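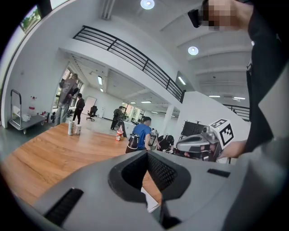 Bouchra thinks the new fingers are too soft for cans and said so before I had my coffee. Her view is that we should have stayed with the Pereyra pads and fixed the linkage. I wrote it down because she may be right about the cans. I don't agree about the linkage.

Tuesday, started 9:40. Comparing two hand-held grippers, the old Cliltard build and the Huvis. Same operators, same objects, same stretch of floor. Kenza and Daiane on the grippers, Quyên on logging, me on setup and notes.

Objects today: white cans, paper cup with straw, the small bottles with red caps. The big jug stays out of it, too heavy for either gripper.

Calibration first. The Cliltard took one try. The Huvis took three, and the third only passed after Quyên moved the marker cube up by a few millimeters and tightened the set screw. When the wrist rolls past a certain angle the cube goes edge-on to the other camera and we lose the pose. Same thing we saw in April with the flat tags, less bad now. Side and top faces both need to be in view for a clean fit.

Cans: the Huvis slips on a side grasp if the operator closes fast. Slow close is fine. The Cliltard holds either way but needs more trigger force, and Kenza's hand was tired by the end of the block. Of 59 can grasps on the Huvis, 14 slipped or had to be redone. The Cliltard had 2 redone out of the same number. So Bouchra gets that one.

Cup: reversed. The Cliltard dents the wall nearly every time. The Huvis picks it up clean, also when you come in from above and have to stay clear of the straw. Daiane says she can feel the contact through the trigger, which she can't with the other one.

Bottles: no real difference. Both are awkward when the bottles stand close together, as the fingertips are wider than the gaps. Spread them out next time or make a narrow tip.

Camera: the fisheye on both sees plenty. Near the rim the tracking drifts, and when two people work side by side the second gripper spends a lot of time out there. Tried standing farther apart after lunch and the drift mostly went away – not sure yet if that was the distance or the change in light from the windows. Need to repeat with the same spacing in the morning.

Logging: 667 clips saved over the day including calibration. Quyên found one block where the gripper width was stuck at fully open for the whole run. Encoder cable on the Huvis, half out of its connector. Pushed it back in and put tape on it. That block is marked bad, don't use it. It was cup grasps only, so the can numbers stand.

To do
– Harder pad insert for the Huvis, try 2 mm first
– Proper strain relief on the encoder cable (Kenza)
– Ask Gremstead if they still have the stiffer trigger springs
– Rerun cans with slow close only, both grippers
– Charge the spare batteries, both were flat at 3:15

Nabila wants a choice between the two by the end of the month. I would wait for the pad insert.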